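Unit 7: When the stop doesn't stop
Course handout, Mobile Manipulation Lab
Instructor: Duarte Torres

Read this before the session. We will spend the full two hours on one failure, the Petek household runs from May, and I would like you to arrive with doubts already formed. The vendor's note on it is one page long and uses the word "resolved" twice.

Views from the simulated apartment used for the runs:
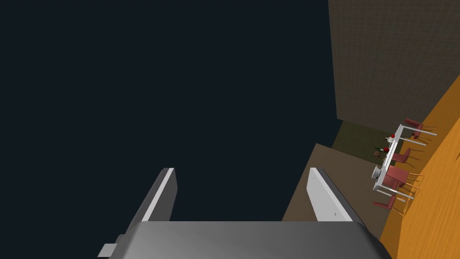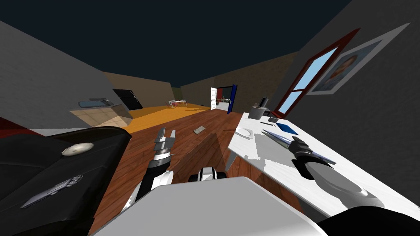

Petek is a household controller that Druritz licensed to us as a test build. It takes a written task, plans arm and base motion, and hands the result to a separate safety layer called Clorneck. Clorneck is supposed to hold the arms whenever the plan goes stale, meaning the map it was built on is too old to trust. In 63 of 2,293 runs the hold signal was raised and an arm kept moving anyway. Look at the second view, with the long silver blade-like object in the right gripper over the white desk, and ask yourself what "kept moving" means there. With an open gripper it is a nuisance. With something that could be a knife, at desk height, it is the only number in the report I care about.

What the vendor says happened

Druritz blames message timing. The hold signal and the next motion segment were sent on the same channel, and when the segment arrived second it overwrote the hold. Their fix gives the hold higher priority. After the patch they ran 200 more runs and saw no repeat.

Why I don't buy it yet

Do the arithmetic. The original fault rate was under three percent. Two hundred clean runs make it unlikely that the old rate survived untouched, but they tell you very little about a rate ten times smaller. You did this calculation in Unit 3, so do it again here with the real figures and bring the upper bound you get.

Second, the 200 runs were not drawn from the same task list. Nelli Miettinen went through the logs for us and found that 41 of the original 63 failures came during tasks where one arm carried a tool and the other was free. The new set is mostly fetch and place with a single arm. A patch tested on easier work has been tested on easier work.

Third, the hold was only ever checked at the message level. The log says "hold accepted" when Clorneck writes its flag. It does not say whether joint speeds went to zero. We found the moving arms only by plotting joint positions, and the vendor's clean runs were scored from the flag. I have asked for the joint data and so far have a polite reply.

About the simulator

Some of you will want to say that it's only simulation and nobody got cut. Fine, but the message code is the same code that runs on the hardware. Contact forces and friction in the Grorier simulator are rough guesses and I would not quote them in anything I signed. Message order is a different matter, and a simulator can show you a bad one perfectly well. It can also hide one, if the network delay is set to a constant. In the Petek runs it was. Delay on a real robot jumps around, so the true rate could be higher or lower than what we saw.

For the session

Bring one page, handwritten is fine, covering:

1. Your upper bound on the fault rate after the patch, with the assumption you like least.
2. A definition of "stopped" that can be checked from joint data alone. Give a speed limit and a time limit and defend both.
3. What the robot should do on a hold with a sharp tool in its gripper. Freezing in place is one answer. Opening the gripper is another, and I think it's a terrible one, but argue for it if you can.
4. A test set you would accept in place of the vendor's. Say which tasks go in and who picks them.

Log files are in the course folder under Petek. The time stamps in the first batch are off by one segment, so use the joint clock and ignore the message clock. Anyone who plots the wrong one will find no failures at all, as the first group did last year with a different data set.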